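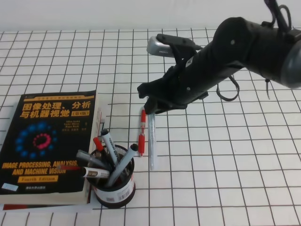
Grasp planner keeps treating two pens as one object
Arnley Forum > Perception and Planning

pellworth
Posted 6 February 2018

Hi all, long time reader, and I finally have a question I can't answer by digging through old threads (believe me, I tried, I think I've read most of this board over the past month). I'm doing tabletop picking with a two-finger gripper and a small camera on the wrist. Mugs, boxes and books are all fine. Pens are driving me up the wall.

When two pens lie side by side, my segmentation merges them into a single blob, and the planner very happily picks a grasp across the pair. I ran 28 tries with a red pen next to a skinny clear or light gray one, and 19 of them came back as one object. I'm using the stock clustering in the Vamel toolkit with a plane fit to remove the table. I've already dropped the cluster distance to 3 mm, and all that did was chop my pen holder into crumbs.

Is there a setting I'm missing, or is this the wrong tool altogether?

tin_kettle
Wrong tool, I'm afraid, and please don't feel bad, we all went through this! A pen is barely taller than the noise in your depth image, so once you subtract the table you're left with a thin smear, and two smears next to each other look like one. A clear barrel makes it worse, as the sensor sees partly through it and gives you holes or table depth.

I'd segment in color and use depth only for the height of the grasp. Your red one should pop right out against a white table.

oldgantry
Have to disagree with the kettle a little. Color gets you the red pen and leaves you stuck on the clear one, which is the hard half of the problem. I'd look at edges instead. Long parallel lines, pair them up, fit a thin rectangle to each pair, done. We did that at Drellstead for glass tubes and it held up well under steady lighting.

pellworth
Thank you both! One snag with edges, though: my table has a grid printed on it, thin dark lines in squares, so wouldn't I be finding rectangles all day long?

oldgantry
Ah. Yes, you would. Take a picture of the bare table from the same wrist pose and subtract it before you look for lines. You always go back to the same viewing pose before a pick, right?

tin_kettle
And what happens the first time somebody bumps the table? I've been down that road and spent a whole afternoon chasing grid lines that had shifted by a hair. If the grid is regular you know where every line should be, so fit the grid in each new picture and mask it out. It's a bit more code, but you can leave it alone afterward.

oldgantry
Fair point on the bumping. I still say start with subtraction, see if the rest of the idea works, then get fancy.

marrowbone
Coming at this from the planning side. Even with perfect segmentation you need room for the fingers. If the pens are nearly touching, there's no gap for one finger to go down between them, and your planner ought to reject that grasp. Does yours check the open fingers against the neighbors, or only against the table?

pellworth
Only the table... oh dear.

marrowbone
Ha, so was mine for far too long. Add the neighbors, and when every grasp fails, do a small sideways push with the fingers closed and look again. The Makris planner has a push action you can borrow; set the distance to 20 mm and keep it slow, pens love to roll.

pellworth
Okay, tonight's plan is subtraction, line pairs, and the neighbor check, with the grid fit waiting its turn. I'll leave the pushing until I trust the first part. Thank you so much, everyone, I'll post the numbers in this thread when I have them.

tin_kettle
Please do, and post the failures too! Try a few different angles between the pens while you're at it. Mine worked nicely when they were parallel and fell apart as soon as they crossed.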